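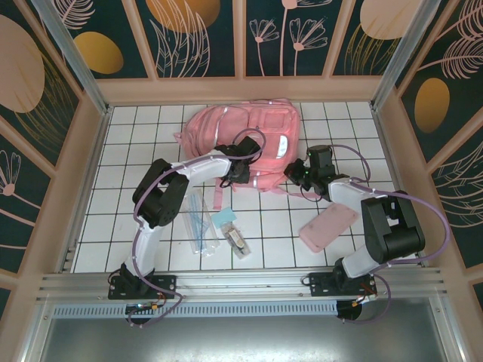

Kurholm is a kit for kids and grown-ups to share. It comes as two robot arms and a rail, and you put it together on a table. Each arm has a base, an elbow, a forearm and a gripper. The gripper is the hand. One of the jobs you can try is called Bag Day, and for that you need a backpack lying down flat, like the pink one, plus some small stuff in front of it. A flat pink case is good. A little packet is harder. Why harder? Keep reading!

## So what is a robot arm?

Think of your own arm. Shoulder, elbow, wrist. Every place it bends is a joint. A robot arm has joints too, and inside each one is a motor. Motor turns, arm bends. Easy.

Your arm has muscles and they get messages from your brain. The Kurholm arm gets its messages down a cable. The cable has to be long enough so the elbow can swing without yanking it. (Grown-ups: check this first. Really.)
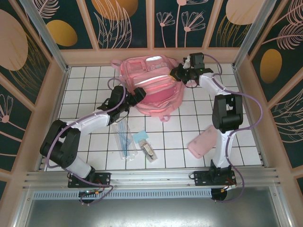
Now the tricky bit. Two arms have to share! If both want the same spot, bonk. So the program gives turns. Left arm holds, right arm pulls. Or the other way round. You do this too when you zip up a coat, one hand at the bottom and one on the zipper. Try it with one hand. Annoying, right?

Soft things are the hardest. A block stays a block. A bag squishes and flops, and teh straps go wherever they like. The robot has to look again every time.

## What's in the box

- 2 arms
- 1 rail, metal
- cables
- 6 job cards (Bag Day is the one with the star on it)
- a book, 20 pages, lots of pictures

No backpack in the box. Use yours. 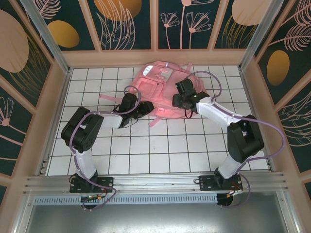 You start with the slow speed. Always the slow speed. Hands out of the way when the arms move, hair tied back, and a grown-up near the off switch. Then pick a card and press go. If the gripper misses, move the bag a little bit and go again. Missing is normal. Robots need lots of tries, same as you did with shoelaces.

## How does it know where the bag is?

Cameras. One can look at the whole work space from up high or from the side. Another can ride on the arm, down near the gripper, so it sees things very close. Close is good for small parts like a zipper pull. But when things move fast a close up view can go smeary, like when you wave your phone around. So the robot uses both kinds of view togehter.

The Kurholm costs 671 dollars, which is a lot of pocket money. Some clubs and librarys share one. Ask at yours.
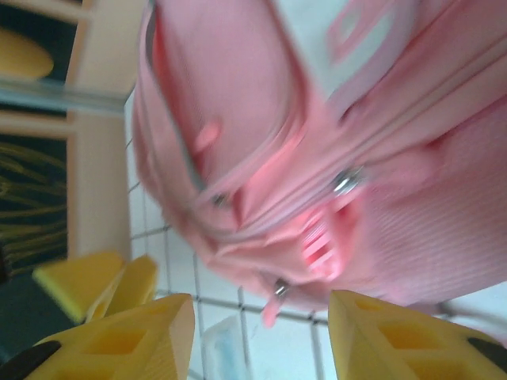 Landry wrote in to ask if the arms can pack a whole school bag by themselves, lunch and all, and if not then when. Not yet! The cards only do one small step each, like hold the bag or pull a strap. You can put cards in a row to make a longer job. Three in a row is plenty to start with.

New cards are coming in June from Astach, who make the add-ons. One is for folding a towel.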